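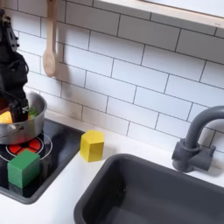 The Clusell Kitchen

My daughter wanted 600 dollars' worth of kitchen for a child who wouldn't eat soup.

I said so at the time. I said it in the driveway, with the rear seats already down and the blanket spread over them, and Beth said, "Dad, it's second-hand, it's not six hundred, that's what they cost new," and I said that what a thing cost new was something sellers made up. She got in the car. I got in after her because I had the straps.

The man selling it was called Joon-young Cheon and he lived out past Hevwood, in one of the courts off Sun Street where the letterboxes all match. I had formed a view of him from his ad. The ad said "much loved", and in my experience much loved means there's a door missing. It also said "smoke-free home", as if a toy stove had been at risk.

He came out in socks. He was younger than I'd expected and he shook my hand before Beth's, which I noticed and she noticed.

"It's in the back," he said. "I haven't taken it apart. I thought you'd want to see it together."

I thought, we'd want to see it apart. Anyone can make a thing stand up in a room. I spent thirty-one years fitting real stoves into real kitchens and I've seen cabinetry held together by the wallpaper behind it. But we went through.

It was bigger than I'd pictured. White counter, a glossy black cooktop let into it with a grey border standing a little proud, and red burners printed on the black, broken up into wedges the way a child might cut a pizza, with a white ring around each one. No knob that I could find controlled anything. I turned the one on the front and it clicked.

"What's that do?" I said.

"Clicks," said Joon-young Cheon.

"Does the ring light up?"

"No. It's always on."

I told him that in a real kitchen that would be a recall. Beth went red and looked at the window. He thought about it and said he supposed it would.

I got down on my knees, which takes some doing now, and had a look at the back. It was better than I wanted it to be. The screws were the right screws. Somebody had put a second batten across where the sink sat, and glued it as well, and wiped off the glue that squeezed out. You don't see that. On the units we used to get from Dotow the glue was left to hang there in beads, and they were charging people real money.

"Who put the batten in?"

"Me," he said. "She used to stand in the sink."

"How old?"

"Two, then. Nine now."

That was when I first heard about the girl, and for a while it was all I heard, because he and Beth got onto delivery and whether the whole thing would go in flat. I stayed on the floor. There was a crate of bits beside the unit and I went through it with the idea that something would turn out to be chewed.

There were a lot of vegetables. There was a saucepan, brushed metal, shallow, with a thin wire handle, and I'll admit I tapped it to see what it was. It was steel. I had been ready for plastic with a coating. And mixed in with the food there were ordinary wooden blocks, a green one, a yellow one, that plainly belonged to another set.

"These aren't part of it," I called up.

He looked over. "The cubes? No. But they have to go with it."

"Why's that?"

"The green one's the fish."

I waited to see if he was having me on. He had a serious kind of face and it didn't help.

"It's a cube," I said.

"I know. We had a wooden fish, it came with the set. She gave it to the dog next door. So the green one's the fish. And it doesn't go in the pot, it goes in front of the pot, on the burner. You don't boil fish, she says. You leave it near the heat."

"And the yellow one?"

"That stays off the stove. On the counter, to the right. It's butter, or it's a parcel for somebody. It depends on the day."

Beth said that was gorgeous. I said that it sounded like a lot of rules to come with a used toy, and was there anything in writing. He laughed at that, finally, and Beth paid him in twenties out of an envelope, and it took two hours to get the thing down to a size that would go in the car. He helped with all of it. When we had the cooktop panel out he wiped it with his sleeve before he laid it on the blanket.

I said to Beth on the way home that he'd been too keen to help. She asked what I could possibly mean by that. I said people who are glad to be rid of something always carry the heavy end.

"He wasn't glad, Dad," she said.

We set it up in the back room the next morning. I did the screws and Beth read out what she remembered, wrongly. Mim sat on the step with her thumb in and watched us with the same expression I had on, I'm told. She was three and a half, and suspicious of anything brought into the house with ceremony. She'd refused a tricycle.

"It's a kitchen," Beth told her.

Mim took the thumb out. "We got a kitchen."

I've rarely been prouder.

She wouldn't go near it that day, or the one after. Beth made her imaginary toast at it. Beth stirred. I could have told her that you don't sell a job by standing in front of it grinning, but I was outside doing the gutter, and had said enough according to some. By August's end the unit had a basket of washing on it, and I'd measured the hallway again in case it had to come back out.

Then I was minding her on a wet morning, only the pair of us, and she was under my feet. I was trying to read the paper. I said, for no good reason, "That green block's a fish, you know."

She looked at the crate. She looked at me as if I'd tried to sell her a bridge.

"It's not."

"No," I said, "I didn't think so either."

"It's a block."

"That's what I told the fella."

She went and got it. She turned it over to see all its sides, which was more than I'd done, and carried it back and put it on the arm of my chair.

"Where's his eyes?"

"Hasn't got any. That's the main problem with it, I'd say."

"Where's his swimming bit?"

"There you go. That's two things."

She breathed through her nose for a while. Then she took it over to the stove and moved the washing off, one sock at a time, onto the floor. She put the saucepan on the red burner. Something yellow went into it, and a bit of greenery that wouldn't lie down, it stuck up past the rim, and something orange. She held the green cube over the pot, and I kept my eyes on the paper. I'd like it understood that I said nothing. I never told her what he'd said about where it goes.

She set it down in front of the pot, half over the white ring.

"It doesn't go in?" I said.

"He's too hot."

"I see."

"He's having a look first."

Now, that proves nothing. A child has a cube in one hand and there are only so many places to put it. The pot was full. I explained this to Beth in the evening, and she'd stopped listening by "only so many places" and was on the phone, telling him. I could hear her in the laundry. She had kept his number. I hadn't known you did that, with a person you'd bought a thing from.

She came back and said he'd gone quiet and then said thank you.

"What's he thanking us for? We've had it for weeks."

Beth sat down. She said the girl lived with her mother now, in Perth, and had done for 26 months. He'd kept the kitchen set up all that time. She'd found that out in the driveway, apparently, while I was doing the straps and complaining about his roof racks.

I said he might have mentioned it in the ad, and then I heard how that sounded and went and ran the tap.

I don't hold with everything that's been made of it since. Beth has told the story to people at her work and it's got the girl and Mim saying the same words now, which they didn't. She's told it with the yellow block in it as well. I was there. The yellow block was out on the white counter, to the right of the stove, but it had been there from the day we set it up, and I was the one who put it down, when I needed both hands for the panel. I've said this to her. She says, "And why did you put it there, Dad?" I put it there because it was in my hand.

On 17 September 2019, it was written on the back of the card, a parcel came with Beth's name on it. It was the wooden fish. He'd got it back from the neighbours. It had a fair bit of the tail gone, and tooth marks, so I'd been right about the chewing, only early. He'd sanded the rough end and oiled it.

Mim was shown it at the table. She had a good look at the eyes and the swimming bit and agreed that they were all there.

"What's he for?" she said.

"He's the real fish," Beth said. "For your kitchen. So now the block can go back to being a block."

Mim looked across at me. I lifted my hands, because I wasn't going to be drawn into it.

She took the fish off down the hall. I gave it a few minutes and then went to check the screws on that left-hand door, they work loose with the slamming. The saucepan was on and the green cube was where it always is. She had the wooden one shut in the oven, with the knob turned as far as it clicks.

"What've you got in there?" I said.

"Cake."

I told her it looked a lot like a fish. She told me to wait till it was done.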